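Dormitorio Kettani: ropa de cama y prendas plegadas

Galería de trabajo del dormitorio principal, dentro de la serie de orden doméstico que coordina Shaimaa Metwally. El criterio es el mismo que en las entradas anteriores: primero se agrupa por tipo de tejido, después se pliega y solo al final se asigna balda. La cama hace de superficie de clasificación. El armario admite pilas de hasta 41 cm; por encima de esa altura las prendas inferiores se marcan.
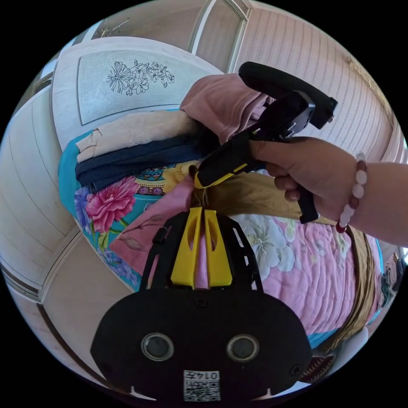

Las piezas con tirantes o tiras se pliegan aparte — enganchan las demás al sacarlas de la pila. Colores presentes en este lote: rosa empolvado, beige y azul marino. El beige, de tejido con textura, va encima del azul marino.

Colcha turquesa con peonía rosa: se queda puesta durante toda la clasificación.

Colcha rosa de flores blancas y pálidas: plegado en tercios, balda superior.

Cabecero blanco con panel gris y dibujo floral en negro: se limpia en seco, paño de microfibra de 300 g/m².

Puertas del armario, blancas y con ranuras horizontales: cepillo blando, siempre en el sentido de la ranura.

Siguiente entrada: cajones Tuleo, fondo útil de 115 cm.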